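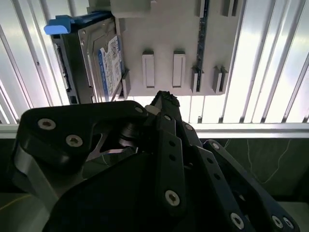 The drive plate, close up. Pale gray, with clips for the thin green board.

Notes from the Sultham open day, 25 August 2026. Typed on the train home so excuse the spelling.

Got there late. Parking at the Zirkholm end is hopeless, go to the upper lot and walk down past the loading bays. Signed in, got a sticker, missed the welcome talk. Coffee was already gone.

The place takes in old office computers and takes them down to parts. Boards one way, drives another, cables in a bin, steel to the scrap people. Daltedar sends most of the towers, a few come from schools. Last pallet in was 80 machines, all from one office clear-out in June.

Skipped the slide show and went straight to the benches. Much better. Senan Ní Chonaill was running that part and she talks fast, so some of this may be garbled.

First thing, where does the hard drive go once it's out? I'd have guessed a box. Here it goes in a holder, a plate with slots and posts, so it stands on its edge and the label can be read without picking it up. Label matters a lot, the serial number gets logged before the drive leaves the room. There's a spot for loose circuit boards on the plate too. Asked if they sell the plates. No, but she'll share the drawings if you write to her.

Then the tower itself. Side panel off, case laid flat on the table. Slotted aluminum table top, want one, asked the price - 448 for the size they use, legs extra. Hm.
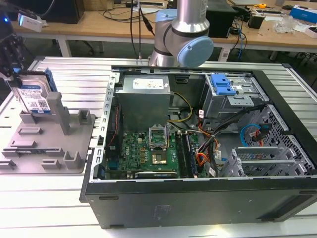

Open tower on the slotted table, drive standing in its holder at left.

Good one to learn on becuase everything is in view at once. Power supply upper left, memory to the right of the processor socket, and a bright blue latch on the drive cage. Older cases I've worked on had four screws there and one of them always stripped. The socket bracket was standing open, gold processor right there under it. Lots of cable. Senan says cable is what slows new people down, they pull on the wire and not the plug, and then you've got a bare end and a plug still stuck on the board.

Order they teach: power leads, data leads, drive, memory, processor, then board and supply. I do memory first at home. She was not impressed.

Other stuff, quickly:
Processors go in foam trays, never in bags. Pins.
Memory is tested and resold through Sriwong, anything that fails goes in with the boards.
Drive cages stay with the steel. Pull the plastic off first.
Expansion slot covers - keep them! People ask for them all the time apparently.

Group was 11 of us, about right, any more and you'd see nothing but shoulders. Next tour is 2 hours and includes the shredder, which we didn't get to. Bring closed shoes, they turned one guy away from the back hall for sandals.

Will add Senan's parts sheet when she sends it.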